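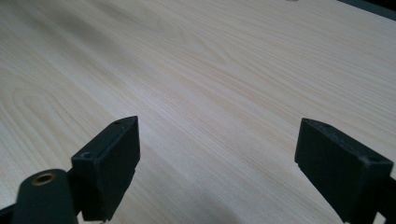 **The "lifetime" finish, again**

Every fall the catalogs start promising a table you will never have to think about. This season's version comes from Flendholm, whose new oil is supposed to protect a dining table for life after one coat. A can costs $4 more than the old formula and covers less, going by the label.

I'd like to believe it. I have also been oiling tables long enough to remember the last two products that made the same claim, and both of them are now sold with a "refresher" bottle. Read the back of the Flendholm can and you'll find that "life" assumes coasters, mild soap, no direct sun and a light recoat "as desired." My grandmother got the same results with those rules and a rag.

Then there is the test everyone keeps quoting: 600 wipes with a damp cloth and no visible wear. Fine. In a house with kids that is a few months of suppers. I'd be more interested in hot pans, red wine left overnight, and whatever is in school glue. None of those are in the leaflet.

Dotesent, the hard wax people, at least say plainly that you should expect to redo the top every 2 years. I don't love the smell, and it goes on streaky if you hurry, but I trust a company more when it tells me about the chore.

A few readers asked about pale woods in particular. Most oils will warm the color, whatever the can says about "invisible." Try it on the underside first and leave it there for a week before you decide. If you want the wood to stay light, ask for the version with a little white in it, and ask to see a sample that has been sitting near a window.

Pisharody is running a workshop on table care in December. It's free, and they do sell finishes, so keep your wallet in your coat.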